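Looking After Flannel and Plaid Shirts

Hunt household pages — Laundry and Clothes
Updated Mon 18 May

A cotton flannel shirt will last for years if it is washed cool and kept out of a hot dryer. Most of the damage I see comes from too much heat and too much detergent. The tips below are for ordinary cotton and cotton-blend shirts. Wool needs different handling and has its own page.

Before the first wash

Undo every button, including the small ones at the collar points. A shirt washed with the buttons done up pulls at the buttonholes each time the drum turns. Empty the chest pockets. Turn the shirt inside out, which keeps the fuzz on the outer face from rubbing against zippers and jeans.

Dark blues and reds can bleed in the first two or three washes. Dab a hidden part of the hem with a damp white cloth. If color comes off, wash the shirt alone or with other darks. Don't leave it balled up in the basket while damp, as the creases set and are slow to iron out.
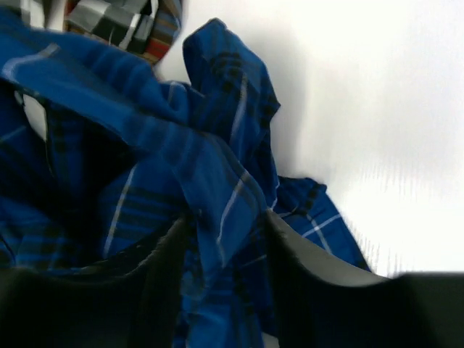
Washing

Use cold water and the gentle cycle. Half the usual amount of liquid detergent is enough for a small load. I skip fabric softener on flannel — it coats the nap and the shirt stops feeling warm. A quarter cup of white vinegar in the rinse does the same job for less money.

Keep the spin speed low. Our old Kasmont washer had a 1,000 setting that left shirts damp but easy to smooth, and the newer one goes to 3,000 in its menu of numbers, which I have never found a use for. Collars with a gray line need a little dish soap worked in with a soft toothbrush before they go in.

Drying and smoothing

Shake the shirt hard once, holding it by the shoulders, then lay it on a flat, clean surface. Start at the collar and work down.
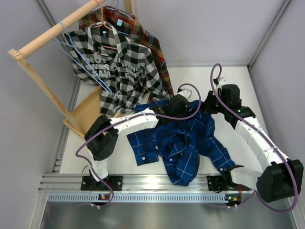
Pull the button band straight and press the side seams with your palms. Five minutes of this saves most of the ironing. Hang it on a wide hanger with the top button closed and leave a hand's width between shirts. Flannel dried outdoors in November may need a second day indoors.

Labels and tags

Read the care label before you do anything else to a new shirt. If it scratches, unpick the stitches with a seam ripper and keep it in an envelope with the spare buttons.
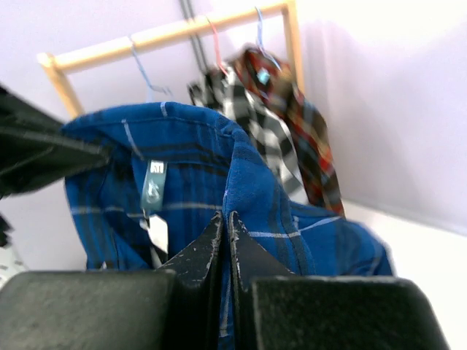

Snip tag strings with small scissors and don't yank them, or you may pull a thread out of the neckline. If a loop does pull, work it through to the inside with a blunt needle. Never cut it.

For storage over the summer, fold the shirts clean and fully dry, with the heavier ones at the bottom of the pile.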